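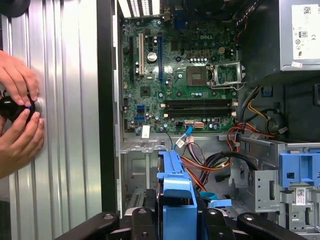
Prasus can run on almost any desktop computer which you do not need anymore, and this section explains how to prepare the computer before you install the program. Most of our users take an old office machine for it. If you open the case, first look for the processor socket on the main board. On the green board with the DELL logo, the socket is the square dark area just below the logo. If you look into your own computer and find the socket exposed like this, the processor must be put in before you go on with this section. The guide for your computer tells you which type fits.

3. Preparing the computer for Prasus

3.1 What you need

A desktop computer with a working power supply
One small drive for the system
2 storage drives of the same size, at least 400 GB each
A network cable that reaches your router
A keyboard and a screen, only for the first start
The Prasus installer on a USB stick (see section 2)

Note: Prasus also works with one storage drive, but then there is no second copy of your files. We do not recommend it for family photos or for business papers.

3.2 Installing the drives

1. Shut down the computer and pull the power cord out of the wall.
2. Press the power button once and hold it for a few seconds. This takes away the rest of the charge.
3. Put the case on a table with the open side up.
4. Touch an unpainted metal part of the case before you touch any board or drive.
5. Write the serial number of each storage drive on a piece of paper. You will need these numbers in step 3.4, and after the drives are inside you often cannot read the labels.
6. Slide the drives into the drive bays and fasten them with the screws.
7. Connect the data cable and the power cable to each drive. The plugs go in only one way. If a plug does not go in easily, turn it around and try again.
8. Close the case.

Caution: Everything that is on the storage drives will be erased in step 3.4. Copy your old files to another place first. We cannot bring them back for you.

Caution: Do not open the power supply itself. There are no parts inside which the user can repair.

3.3 First start

1. Connect the keyboard, the screen and the network cable. Connect the power cord last.
2. Put in the USB stick and turn on the computer.
3. Open the boot menu. The key is different for each maker - usually it is shown on the screen for a short moment after you turn on the computer.
4. Choose the USB stick. The Prasus start page appears after about two minutes. On older computers it can take longer, please be patient and do not press the power button.
5. Select your language and your keyboard.
6. Give the computer a name. Use only letters and numbers, without spaces. In this guide we use the name LEONE.
7. When the program asks for the system drive, choose the small one.

If the start page does not appear, the setting "Secure Boot" is often still on. Turn it off in the settings of your computer and repeat from step 2.

Note: The version released in February no longer asks for a time zone. It takes the time zone from the network. If the clock is wrong, you can change it later under Settings, Clock.

3.4 Making the storage pool

A pool means that Prasus uses both storage drives together and writes each file on both of them. The space you can use is therefore the size of one drive, and many people are surprised by this.

1. Open the page "Storage" and select "New pool".
2. Mark both storage drives. Compare the serial numbers on the screen with the ones on your paper.
3. Choose "Mirror".
4. Type the word ERASE in capital letters and select "Continue".
5. Wait until the status changes to "Ready".

If only one of the drives is listed, shut down the computer, pull out the power cord and check the cables. In most cases the data cable has become loose while closing the case.

3.5 Adding people and folders

1. Open the page "People" and select "Add".
2. Type a name and a password. The password must be different for each person.
3. Open the page "Folders" and create a folder.
4. Choose for each person "Can read" or "Can read and change".

Example: Manju Bhatia keeps the invoices of her shop in the folder Murker and she can read and change everything there. Mi-kyung Maeng does her bookkeeping, so she has "Can read" for the same folder. She can open and print the invoices, but she cannot delete one by mistake.

Note: A new folder is closed for everybody except the person who made it. If another person cannot see a folder, check this setting before you search for a network problem.

3.6 Where to put the computer

Choose a dry place with some free space behind the fan. A closed cupboard is too warm, especially in summer. Do not put the computer directly on a carpet.

You can now take away the screen and the keyboard. From here on, you reach Prasus from any other computer in your home - open the browser and type the name you gave in step 3.3. To reach your files from outside, you need a Wernora account, and how to connect it is explained in section 4.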